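Notebook, folding bench
September, morning and a part of the afternoon
Present: me. Isauro Barrera came at 10:30 and stayed until lunch.

Purpose of today

Continue with thin sheets. Last week I wrote that towels are "good enough" and Isauro put a question mark beside it in pencil. He is right to ask. A towel is heavy, it falls down when you let it go, and it forgives a bad grip. For the household list we promised to Trosstead there are also the items which do not forgive: tissue wrapping, napkins, thin liners, the light covers. So today only thin sheets, and only the first half of the chore, which is to pick up one sheet, present it and lay it down flat. No folding until this is reliable.

Setup

Yellow soft fingers on the main gripper, same pair as before. Speed limit at 36 percent. I tried first with the grip force from the towel settings and it was too much for this material, so I went down two steps on the Penner controller. The step numbers are not real units and I still do not like this. If somebody finds the conversion table please tape it inside the cover of this book.

I changed the order of the routine. Before, it was: approach, close, lift, look. Now it is: approach, close, small lift, look, decide, full lift. The extra look costs nearly two seconds per sheet. Isauro thinks this is too expensive for a kitchen or a packing table, where a person does not look at all and does everything with the fingertips. I think we should pay it now and remove it later, when we know which cases really need it.

Runs before the break

First group, white sheets. I stopped this group early. The camera had difficulty to separate the edge of the sheet from the surface, and the program took the shadow as the edge. It closed on nothing and reported success, because the success check looks only at finger position. I knew about this weakness since August and did not repair it. Shame on me. Added to the list at the end.

Second group, orange sheets. Much better for the camera. The edge is found every time I watched. The grip itself is a different matter. The fingers do not take the sheet at the corner, where I want it. They push the material together first and then close on the bunch. After that the sheet is held very safely, I could pull at it with my hand and it did not slide, but it is held in the wrong way.

For laying flat, this is the worst case. The part in the fingers is twisted, and the rest opens upward in separate panels like a fan. When I ask which panel is the front one, I cannot answer it myself from the wrist view, so I cannot blame the software that it also does not know.

Han-gyeol Seol looked at it on the shared screen and wrote to me that a child would hold it exactly like this too, and then put it on the table and use the second hand. I copy the remark because I think it is the main point. We are trying to find a perfect first grip, and a person does not have a perfect first grip. A person has a poor first grip and a good correction.

Discussion with Isauro, from memory

He asked what I would say if the people at Trosstead asked me today: can it do the chore, yes or no. I said that for picking up, yes with colored sheets. For presenting, sometimes. For laying flat, no. He said that a customer hears only the last answer, and that a napkin which is picked up beautifully and put down as a ball is still a ball.

I answered that on a shop floor it may be different. If the sheet is only filler for a box, the ball is even wanted, and then our bad grip is a good product. He laughed but he wrote it down. The Henance packing job could be of this type. It would be a strange result, that we work the whole year for the napkin and sell the filler, but I would accept it.

We did not agree about the time. He wants a number for how long one sheet may take before a person in the house becomes impatient and does it alone. I believe people will accept slow if it does not need watching. My mother lets the washing machine run for 2 hours and never complains, but she would not wait beside it. At present our machine needs somebody beside it, so the slow speed hurts twice.

Grip detail

I went through the wrist view of the orange group one more time after lunch, alone, to see where the material gathers.

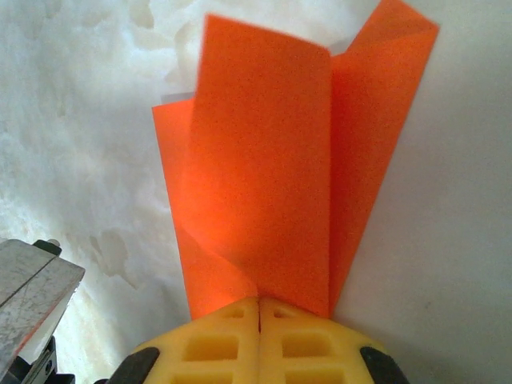 Notes on the grip detail

The sheet goes into the slit between the two fingers at a narrow point and all panels start from there. On the left of the sheet the material makes a twist just before the fingers. There is a diagonal fold in the same area. So the direction of the left panel is decided in a very small piece of material, directly at the fingertips, and everything above only follows.

Where the layers lie over each other the orange becomes darker and more red, and the panel on the left is paler. This is useful! I was thinking to add a depth measurement for counting layers, which would be expensive and slow, but for thin colored material perhaps the color alone can tell us "one layer" or "more than one layer". It will depend on the light, of course. I would like to test it with the lamp in two positions before I say it to anybody outside of this room.

The background also has an influence. Against the flat white side the right panel has a clean border, and against the crumpled white material on the left there are several gray spots which could be confused with small folds. In a real house the background is always like the left side or worse. I should not clean the bench too well for the tests, otherwise I measure only my own cleaning.

Second session

Tried a new approach angle, 9 degrees flatter than before. The idea is that the lower finger goes under the edge and the material has less chance to gather. Results are mixed. With a sheet that has a natural curl at the edge it works and the grip is a clean pinch. With a sheet that lies completely flat the finger pushes the edge forward in a small wave, and then we have the same bunch again, only further inside.

I also tried to wait 800 ms between touching and closing, so that the material can settle. No difference that I can see. I leave it in the program because it makes the motion easier to watch, but it should not be counted as an improvement.

Atell asked by message if we can have something for a visit. I answered that we can show picking and lifting with orange sheets, and that we should not show the laying down. Please, nobody promise folding. I had to stand beside a folding demonstration once and explain for one whole afternoon, and I do not wish it to a colleague.

Where we stand, for the monthly page

Towels, pick and lay down: works, slow, keep the question mark until Isauro removes it.
Thin sheets, pick: works when the color is different from the surface.
Thin sheets, present: not repeatable. Grip gathers the material.
Thin sheets, lay flat: does not work.
Thin sheets, white on white: camera problem first, all other problems later.

To do

Repair the success check. It must look for material between the fingers and not only at the finger position. This is my task and it is late.
Layer test by color, two lamp positions.
Write a regrip routine: put the bad sheet down, find the longest free edge, take it there with the second gripper. Han-gyeol has an old version from the towel work and will send it.
Ask Isauro for the time limit he has in mind, as a number, and write here how he comes to it.
Order more sheets in the same orange. The ones I used today have too many creases already and I do not want to mix old and new in one group.

Controller left on the lower force setting. If you go back to towels, change it first or they will slip.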